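4.3 Placing and checking the task board

Applies to the Trerby two-arm bench cell with five-finger or equivalent hands fitted. Complete section 4.2 (homing the arms) first. Allow 20 minutes for a first set-up.

Caution: Keep the stop button within reach whenever the arms are powered. Do not put your hands over the board while either arm is enabled.

1. Turn the speed dial to 2 and leave it there until the end of this section.

2. Wipe the tabletop with a dry cloth. Grit under the board will tilt it enough to spoil a peg pick.

3. Lay the board flat near the center of the table with its long side running away from you. Push down on each corner. If it rocks, lift it and wipe again.

4. Hang the black backdrop behind the table. Small creases are fine. Bright labels, tools and cups must be out of the head camera's view.

5. Set out the blue and white parts according to the layout card. Stand the pegs upright in their plates. The large blue cylinder and the slender rod lie down, side by side, with a gap between them.

Note: White pegs on a white plate are hard to see in the camera view. Check them by eye before you enable the arms.

6. Enable the right arm and send it to WAIT. The hand should stop in the air, clear of the board.

7. Enable the left arm and run APPROACH 1. The hand comes in over the top left of the board with the fingers partly closed and slows down next to the small blue peg.

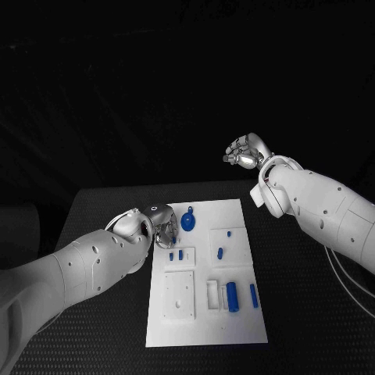

Ristum Hladun
05/03/2020

8. Press HOLD when the fingertips are close to the peg. Look from the front and from the side. The fingers must not press on the peg or on the plate under it.

9. If the hand is off to one side, move the board, not the arm. Small taps on the edge of the board are enough. Press RESUME and run APPROACH 1 again.

10. When the position is good, press STORE. The panel shows code 171 while it saves. Wait for the code to clear.

Caution: Switching off the power during code 171 erases the stored position for both arms.

Cables

Check the cables with both arms stopped. The loop over the wrist needs enough slack for a full turn of the hand. Cables below the forearm may rest on the tabletop but must stay off the board. Replace any cable with a split or flattened jacket.

Routine care

Repeat steps 6 to 10 after every 200 cycles, and any time the board has been lifted. Check the screws in the arm covers at the same time. Tighten by hand only.

If APPROACH 1 misses the peg twice in a row after the board has been moved, go back to section 4.2 and home both arms again.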